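Notes for Session 4: Learning from Demonstrations When You Don't Have Many

Okay, so last time we left off with the plain copycat policy (camera view and joint angles in, next joint angles out) and I promised we'd get to why it falls over. Read the short Pela writeup before you read these notes, it'll go down easier.

The trouble is drift. The arm ends up a tiny bit off from anything in the training set, so the next guess is a little worse, and the one after that is worse again. Ross-style fixes ask a human to step in and label those off-track moments, and that works fine, but it eats up a lot of somebody's afternoon. Aisyah Menon had a cheaper idea for our Bitska runs and I like it a lot!

What she changed

She has the policy predict a whole chunk of motion at once - two seconds' worth - and then blends the overlapping chunks as they come in. Fewer decisions means fewer chances to wander off. She also splits every demonstration into phases (reach, grasp, carry, release) and trains a small side network to guess which phase we're in. It sounds fussy. The code is short, though, and you'll be writing most of it yourselves for Clullesach, our class project.

What we got

With 95 demonstrations, the chunked version finished almost twice as many trials as the copycat one. Please don't quote that as gospel, it's one task and one lab. The phase guesser helped most during the reach, where the two arms have different jobs and the plain policy liked to move both of them together.

Things to watch for in the bread-and-bowl task

1. Starting positions. Move the objects between demos, and I mean really move them. If the bowl lives in the same spot all week, the policy learns the spot and ignores the camera.

2. The idle hand. Look at what the arm on the far side from the bread is up to. We keep that hand raised and let the other one do the reaching, and your phase labels should cover both arms. 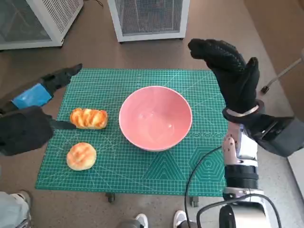 3. Chunk length. Try the two-second setting first, then go shorter. Too short and you're back to the copycat, too long and the arm can't react when something slides.

For next time

Skim the Sutanto chapter, skip section 5, and bring one plot of your training loss split up by phase. Messy is fine.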